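Ticket: Food drive totals too low for partner clubs (Belance, Erbridge branch)
Status: Solved, one point still open
Priority: Normal
Opened: May 10, 2025
Category: Donation register / imports

Reported by Erbridge food bank, front office

Good morning. We have a problem with the totals of the spring food drive in Belance. The student clubs bring the food to us in crates, we weigh each crate at the intake table, and the Tjoa label program sends the weight to Belance. Until last month this worked well.

Now the page "Drive results" shows much less than we received. One of the clubs wrote to us that they brought 54 crates and the page gives them only 18. They kept their own list and it agrees with our paper slips, so I believe them. For two other clubs the difference is smaller, but it is also there. The single crates look normal when I search for them by label number. They have the right weight and the right kind of food.

What I already tried:
I refreshed the page and logged in again.
I made the report as PDF and also as a spreadsheet. Both give the same low total.
I printed one new label and weighed one test crate. It was in the register after a minute, but it was not in the results of the club.

The clubs want to announce their result to their members next week, so we would like to know which number is correct before they do this.

Reply from support

Thank you for the clear report. The crates are in the database, so no food record is lost. Please do not enter any crate again by hand, this would give double weights later and they are difficult to find.

Can you tell us three things, please: the name of the drive as it is written in Tjoa, if the clubs also deliver to the depot in Skamdale, and if somebody changed the list of donors in the last weeks. Please send also the export file of one day. A small day is enough.

Reply from Erbridge

The drive is called "Spring Shelf" in Tjoa and in Belance also. Yes, a part of the clubs bring their crates to Skamdale, because it is nearer to their campus. But the club with the 54 crates delivered everything to us.

The donor list was changed, yes. In April we had many clubs two times in the list, with small differences in the spelling, and we joined them with the button "Merge donors". It was a list of around 300 names before and it is shorter now. I did not think of this when I opened the ticket, I am sorry. The export file is attached.
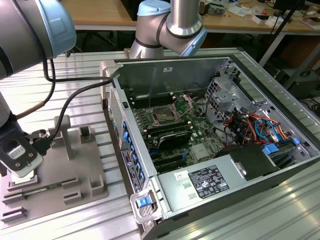 Desktop tower with the side panel off and the CPU socket empty.

Reply from support

We looked at the file. Each line has a donor number and a depot code. The lines which are missing in your results all have the old donor number, from before the merge. Belance knows that the old number now belongs to the new donor, and for this reason you can find the crate when you search. The results page reads only the new number.

Tjoa keeps its own copy of the donor list on the intake computer. This copy was made before the merge and it was not renewed. So a crate gets the old or the new number, depending on which line the person at the table chooses in the menu. In your menu the same club is probably there two times.

Please do the following steps in this order:

1. Close the intake for a short time, so that no crate is weighed during the work.
2. In Tjoa, open Settings, then Lists, then Donors.
3. Click "Get list from register" and wait until the green line says that it is finished. With a slow connection it can need several minutes.
4. Close Tjoa completely and start it again. To close only the window is not enough.
5. Open the menu of donors and look if each club is there one time.
6. In Belance, open the drive, go to "Maintenance" and choose "Recalculate results". You need administrator rights for this.

If the menu still shows double names after step 5, please stop there and write to us before you do step 6.

Reply from Erbridge

We did the steps after lunch, when the last delivery was inside. Step 3 stopped the first time with the message "List too long, 200 entries read". The menu was then without all the clubs after the letter M. I stopped and did not do step 6.

Reply from support

You did right to stop. The limit of 200 comes from an older version of Tjoa. Under Help, please choose "Look for update" and install the version which is offered there. After this, repeat steps 3 to 5. The labels you have already printed stay valid, you do not have to put new ones on the crates.

Reply from Erbridge

The update is installed and the list is complete now. Every club is there one time. I did also step 6 and the results page shows 54 crates for the club which complained. The two other clubs agree with our paper slips too. Thank you, this is a big relief for us.

I see one more thing. The crates from Skamdale are in the total of the drive, but the report by depot puts a few of them under Erbridge. The sum is correct, only the place is wrong. It is possible that we had this before and did not look at it.

Reply from support

Good to hear. For the depot question: a crate gets the depot of the computer where the label is printed. If you print labels at Erbridge and send them to Skamdale with the empty crates, these crates will count as Erbridge. Is it done like this at your place?

Reply from Erbridge

Yes - the label printer at Skamdale is often without paper, and then we give them a roll of our finished labels. We will ask them to order paper. Is it possible to correct the depot for the old crates, or must we leave it?

Reply from support

It is possible, one crate at a time, in the crate record under "Depot". For many crates together we have to do it on our side, and for this we need a list of the label numbers. You can send it in this ticket when you have it. We leave the depot point open and set the rest to solved.

Note for other branches: after "Merge donors" in Belance, always get the list again in Tjoa on every intake computer, the second one in the hall included.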